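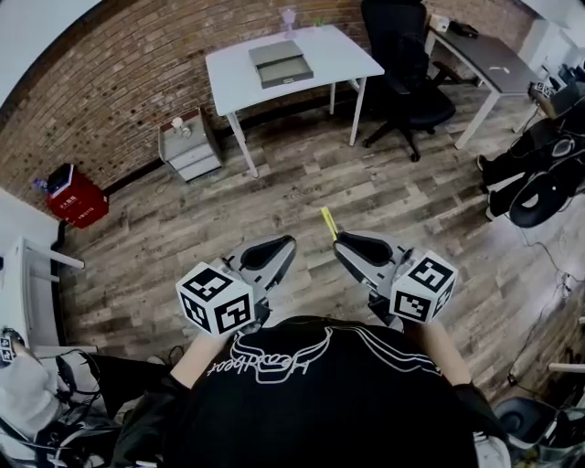

Kimie Ikeda thinks the low end at Londarham was a room problem from the start and that we wasted the first soundcheck on the subs. Her note from last night says the 34 Hz build-up was there with the PA muted and only the bass amp on, so no amount of work on the sub delays was going to shift it. I have gone back through the multitrack and I agree with her, mostly.

29th July. Kiiskinen tour prep, rehearsal room, second block.

Worked from the Londarham recording as a reference. Bass DI high-passed one step higher than in April. Kick unchanged. With the DI filtered, the verse of Istinska holds together at show level and the vocal needs less push. The chorus is still thick. Suspect the keys left hand, which doubles the bass an octave down for eight bars. Muted it for one pass and the thickness went. The band want it kept. Compromise for now: keys patch B, with the sub oscillator off. Saved to the desk as a separate scene so the old one can be recalled.

Click and tracks. Playback machine A dropped out once, between songs, no audio lost. Switched to B by hand and carried on. The auto switchover did not fire. Checked the tone on the trigger channel: present at the interface, missing at the switcher input. Swapped the cable, tone came back. The old cable tests fine on the bench, so I don't regard this as closed. Labelled it and put it in the dead box anyway. Themis Michailidis to reseat the switcher card before the next full run.

In-ears. Two packs on the drum side hissing above channel gain 100. Frequencies recoordinated, hiss the same, so not RF. Packs turned down and the feed from the desk brought up to match. Better. The drummer's mix had the click nearly 2 dB hotter than everything else put together, and he would like it hotter still. Left as is.

Set length. Full run without talking came out short of the curfew at Rarden, with room for one more song if the changeover is kept tight. The acoustic guitar change before the last song is the slow point. Moving the capo'd guitar to the stage left boat would save a walk. To try.

Rarden advance. House desk is a different model from ours, so we are carrying our own and taking their system processor as found. Stage power is on the upstage wall only. Need the longer distro cable, which is still in the flight case marked 3819. That case went to the store with the lighting spares – ask for it back before the truck is packed.

Vocal mic. Tried the tighter capsule on the lead. Less cymbal spill, but he drifts off axis in the bridge and the top goes. Back to the usual one.

Outstanding:
Switcher card, reseat and retest with the old cable.
Patch B against the original in the chorus, both recorded at the same level.
Hissing packs, try different earpieces first.
Kimie asks for a sweep of the empty room at Rarden before line check. Allow time for it in the day sheet.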